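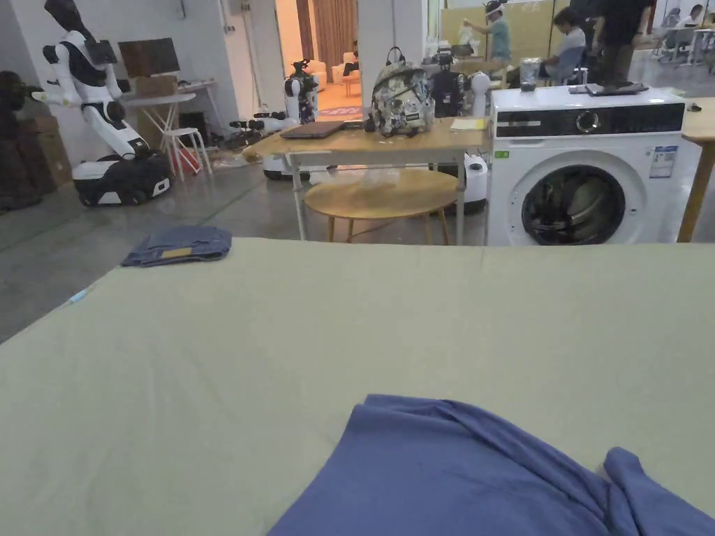 Folded jeans on the green table, December

Up before six again, dear diary, and out to the last wards in Balmont with the leaflets. Eighteen streets! My feet are sore, but people were kind, and one old gentleman kept me ages on his porch about the bus fares (he may vote for us, he may not). The Zerby rally went ahead after all, with four speakers and a very long prayer. 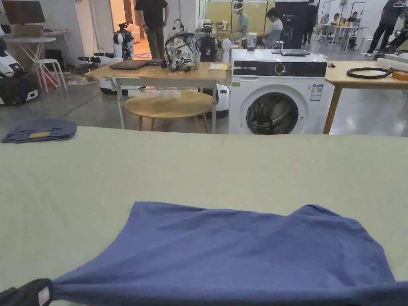
Blue-purple garment spread on the green table

Home late. The Clurosska count came in over the radio at supper, 2199 for our side and 3722 for theirs, and I had a little cry and then some soup. Sanna votes next. I've promised to drive.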